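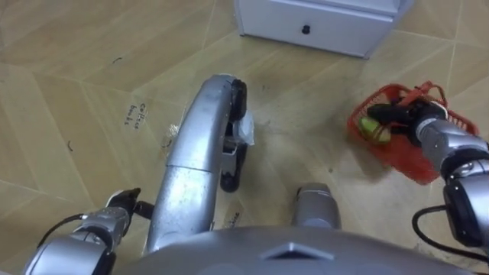 Ketdale library adds floor-marked book returns to its reading room

The Ketdale branch library reopened its ground-floor reading room on Monday with a revised layout for collecting returned books. The room had been closed for 17 days while shelving was moved and the old returns counter was taken out.

Under the new layout, collection points are written directly on the floor tiles in black. The wording is short, in the form "Collect books," and is written at an angle. The library said the handwritten marks will stay in use through the trial period. Printed floor labels may follow once the final positions are settled.

The floor itself was not replaced. It consists of large square tiles in pale tan and cream with a light wood-grain pattern. Existing scuffs were left as they were, and no new coating was applied. According to the notice posted at the entrance, the ink can be removed with a standard floor cleaner if a collection point has to be moved.

Storage in the room is provided by white cabinets from Ikberg, each fitted with a round black knob on the drawer front. The cabinets stand directly on the tile. Drawers are reserved for date slips, repair tape and spare labels, and readers are asked not to leave books in them.

Returned items are to be left at a marked point in stacks with the spine facing out. Staff clear the points every 60 minutes during opening hours and check the items in at the desk by the stairs. Large-format volumes and items from the Mkhize local history collection are excluded and must be handed in at the desk.

Layout planning was carried out by Jirero, a firm that also prepared the seating plan for the upstairs study area. The brief called for a clear walking route between the entrance and the desk, with no fixed furniture added along it. Wall signs were considered at the planning stage and dropped after the shelving plan left too little free wall space.

The trial will run for 2 months. Readers can submit comments on paper forms at the desk. Opening hours and loan periods are unchanged, and the outdoor return slot remains available when the building is closed.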